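Lukness opens its folding room in June

Hi, I'm Milovan Lazarević, and I get to share some nice news from Lukness: our new folding room opens in June! It's all about cloth, creases and getting corners to meet (harder than it sounds).

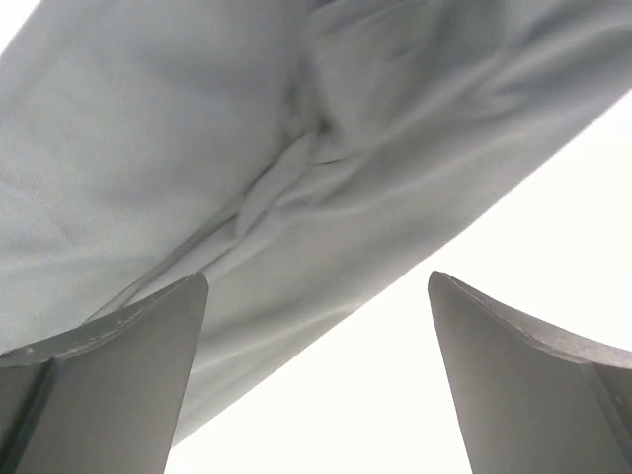
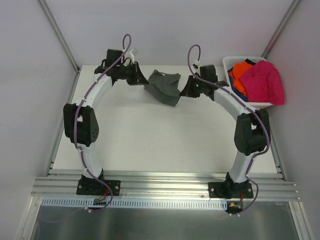
Gray cloth at Lukness, folds and all.

We'll have 20 places at each session, and the first one starts at 13:00. My colleague Ákos Dobos picked the fabrics, 17 in all, and he's very proud of them. Come and say hello!

Press contact: Milovan Lazarević, Lukness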